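PRESS RELEASE
For immediate use

Skedeo opens gripper comparison bench to outside teams from July

ANDVILLE — Skedeo, the Andville test house for small automation, is opening its gripper comparison bench to outside teams from July. Simulated trials first, hardware second. Same arm model, same controller settings, same scoring for everyone who sends a gripper in.

The bench has been in house use since spring. Three designs have gone through it so far: the Urneo two-finger parallel jaw, the Tapia wide jaw and a plain reference gripper which Skedeo drew up itself so there would be something dull to measure against. Each was given 3000 simulated approaches, with the arm path and the closing speed held the same throughout.

First results, before anyone asks. The Urneo jaw had 13 failed closes in its full set. The Tapia needed a bigger clearance near walls and lost time there, but did better on wide parts. The reference gripper came last on wide parts and a close second on everything else, which has caused some discussion in the office.

"People kept sending us spec sheets and asking which one to buy," said Lachlan Buchanan, who runs the bench. "You can't tell from a spec sheet. Different arm, different controller, different table, and the numbers dont mean the same thing. So we fixed all of that and only swap the gripper."

Most of the work so far has gone into the camera view from behind the fingers. It is the view the controller gets, so it is the view the team looks at when a run goes wrong. Geometry is kept very plain at this stage: flat grey jaws, bare surfaces, no cables or screws. Runs start with the jaws open.

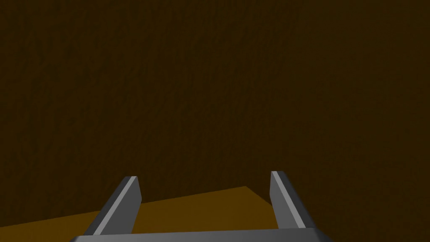
Facundo Cáceres would like to see harder lighting before he trusts any ranking. Plain surfaces are fine for checking reach and clearance, he told Skedeo, but a controller that does well on them can still fall over once there is glare on the part, and he wants the same 3000 approaches run again with the lamps moved.

Skedeo agrees, and a lighting set is planned for the second round. It will be run on all three existing designs as well as the new entries, so the tables can be read side by side. Camera position will also be varied, though only in two steps to begin with — any more and the run time gets silly.

Hardware trials follow for any gripper that gets through the simulated round. Each gets 60 minutes on the real arm with the same controller build. Teams may watch but may not adjust anything once the clock has started. Results go to the team first, then into the public table two weeks later. Teams can withdraw before hardware but not after.

What to send: a simple model of the gripper (palm and fingers is enough), jaw opening, closing force, weight, and a contact who answers email. Entries without a weight will be sent back, we had four of those in the pilot.

There is no fee for the first round. Places are limited by machine time and will be given in order of arival. Overseas teams welcome, shipping at their own cost.

Enquiries and entry forms: Skedeo bench desk, Andville, extension 1627. Mornings are best.

ENDS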